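Cómo quitar el óxido de las herramientas con vinagre

Me encontré en el trastero las llaves de mi abuelo, todas marrones, ¡y me dio una pena tirarlas! Así que me puse a ello (con vinagre blanco del barato, del de limpiar).

Primero, un buen cepillado en seco. Luego las metes en vinagre hasta cubrirlas, con 60 gramos de sal por litro, y las dejas toda la noche.
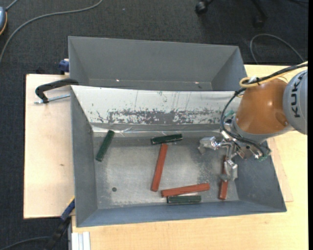 Rekha Naidu

Por la mañana frotas con estropajo metálico, aclaras con agua y un poco de bicarbonato y secas enseguida con un trapo viejo. Yo les doy además una pasada de aceite, y en noviembre repito.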